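Hillholm Open Day

The Hillholm Open Day is a yearly public demonstration of outdoor walking and rolling robots, held on the paths of Hillholm park in Cotdale. It is run by the robotics firm Vusora, and it is one of the liveliest free events in the local calendar! The first drew 200 visitors; the most recent, on 24th February, drew 700.

Path run

The best-loved part is the path run, in which a robot travels the paved path between the bushes and the open field on its own. Puddles are left in place, and wet asphalt with the sky shining in it is a wonderfully tough test for a robot's vision.
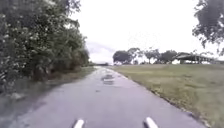
Visitor driving

After the path run, visitors may steer a Farah, Vusora's small training robot, for 3 minutes each. Children go first, and the line is long.

See also

Cotdale
Vusora
Outdoor robot navigation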